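Stodow Opens Verkell Test Hall for Handling Demonstration

VERKELL, 17th August - Stodow will hold an open day at its Verkell test hall, where visitors can watch robot arms handle household plastics and packaging. Work at the stations will run in 30-minute sessions, with the staff on hand to answer technical questions.

The demonstration covers grasp planning and finger placement on light, smooth parts. Pale plastic is a common source of error in depth sensing, and small parts lying against larger ones leave little room for the fingers.

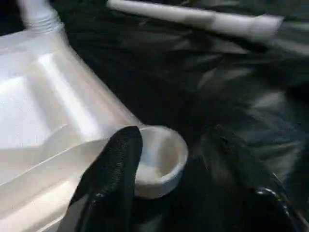 Gripper fingers on either side of a white cap, beside a translucent jug.

"A cap next to a jug is a small target with a large neighbor," said Mahsa Najafi, head of handling at Stodow. "We want visitors to see the approach angle and ask why it was chosen."

The control software, Marunum, was developed with Grīnberga and logs finger position and motor current for each attempt. The current test set holds 811 objects, and the hall has recorded more than 1000 attempts on it. Full results will be released in December.

Lợi Hứa, test engineer, will lead a separate talk on upright cylindrical parts. On these, the two fingers are brought in from opposite sides, and a small offset can push the part over before contact is even. The talk will also cover cable routing at the wrist.

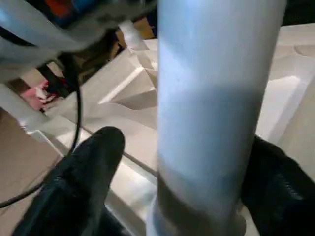 Visitor Information

Admission is free. Sessions are limited in size and places must be booked through the Stodow front desk. Closed shoes are required on the test floor. Talks are given in Room 2, next to the main entrance.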